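Vultuvura Desk – Section 7: Care and First Use

Read this section before you put anything heavy on the desktop.

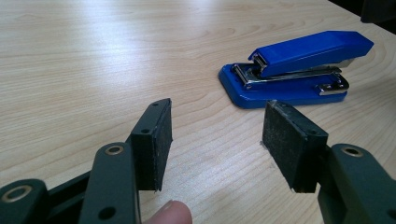
Let the desk stand in the room for 2 days after assembly. The legs settle a little during this time, and the frame bolts may need another turn.

1. Check each leg with the supplied level. Turn the foot clockwise to raise it.
2. Tighten the frame bolts with the hex key. Stop when you feel firm resistance.
3. Wipe the top with a soft, damp cloth. Follow the grain and dry at once.
4. Fit the Pelo cable tray, if you ordered one. Its screws are in the small bag marked C.

Note: The Clirkthorpe and Vaughan frames use the same bolts, but the feet are different. Do not swap them.

CAUTION: Do not load the top with more than 34 kg. Spread the weight – do not stack it all at one end.

CAUTION: Never use bleach, scouring powder or furniture wax. Wax leaves a film that attracts dust and is hard to remove.

Ink marks usually come off with a drop of dish soap on a damp cloth. Test it first on the underside of the top. For scratches, see Section 8.

Check the bolts again in October if the desk stands near a heater, and once a year after that.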